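I have helped with the Tolberg robotics club since November, and I have come round to the view that beginners should spend far longer in the simulator than most clubs allow. It's slow, yes, and a bit fiddly, but goodness, they learn to look!
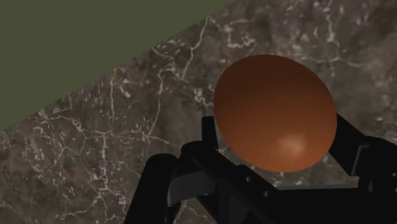
Parents do ask when the children will get to touch a real machine, and I understand that (I wanted it too). But a pupil of 12 who has tried a grip 42 times on a screen has learnt patience and spent nothing.
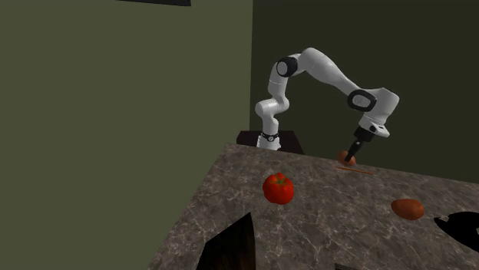
What I'd like is for the Mondal cup to give marks for those tries, dull ones included, and to let teams hand in their notes alongside the final run. Ours fill 83 pages so far, and I'd happily read every one of them again.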